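Ticket 778: Left finger tip opens late, washroom counter episodes rejected
Project: Skasbridge washroom set
Opened by: Shamim Tarar
Assigned to: Waqas Pirzada
Status: Closed
Opened: February 25, 2021

Summary

The nightly check is rejecting a large share of the counter wiping episodes from the Skasbridge site. The reject code is "gripper width mismatch". The width recorded by the wrist camera tracker doesn't agree with the width from the motor encoder. Drawer and tap episodes from the same arm pass.

What was reported

Out of 3,270 episodes uploaded so far, 239 have this code. All of them come from after the change of finger tape. The operators hadn't noticed anything while driving the arm. Grasps felt normal to them and the cloth was being picked up.

Shamim asked whether the rejected episodes can be kept, as the counter task is already behind the others.

Step 1. Checked the encoder

Ran the open and close routine from the Dellex control panel 10 times with nothing in the grip. Encoder values were the same on every run. Zero position is correct. No fault logged on the motor side.

Step 2. Checked the tracker settings

Tracker was still on the profile made for bare fingers. That profile looks for the dark outline of the finger pads against the counter. Switched to the taped profile and replayed a few of the rejected episodes. Some of them now pass. The rest still fail, always when the fingers are nearly closed.

Step 3. Looked at the fingers through the wrist camera

Tips brought almost together over the clear part of the counter, well short of the basins. The tape is crumpled and bunched at the ends, and there is a small wrinkled cap of it on the right tip, torn. Further down, the bands overlap and some look whiter than others. Against a beige top the tracker has very little to hold on to, and it takes the loose cap for the end of the finger.

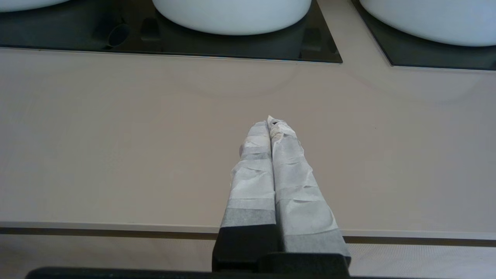

Step 4. Retaped both fingers

Removed all the old tape and cleaned the fingers. Put on one layer of the Baloch matt tape, with the ends folded to the back of the finger and nothing over the tip. Recalibrated width at open, half and closed. Tracker and encoder agree at all three.

Do not use the Bonel tape on this arm. It is fine on the kitchen arm, where the tracker is not running.

Step 5. Test recordings

Waqas recorded a short batch of wiping episodes with the new tape. All passed the check. Shamim then did a second batch after a normal session, so the tape had some wear on it, and those passed too.

Decision on the rejected episodes

Keep them, but out of the main training set. The encoder width is good, so Waqas will write that into the width field and mark the episodes "encoder only". The images are not being altered. If the model team doesn't want them they can filter on the mark. Nothing is to be deleted before April.

Follow-up

Tape check added to the start of session list: look at both tips in the wrist view, closed, before the first recording. Replace the tape if any edge has lifted.

The title of this ticket is wrong. The left finger was not opening late, it only looked that way in the tracker plot. Leaving it as it is so that the links still work.

Comment from Shamim Tarar

Rejects are back to normal on the last two uploads. Can the taped profile be made the default for this arm? I had to pick it by hand again after the restart.

Comment from Waqas Pirzada

Done, it is saved in the arm's start-up file now. Closing.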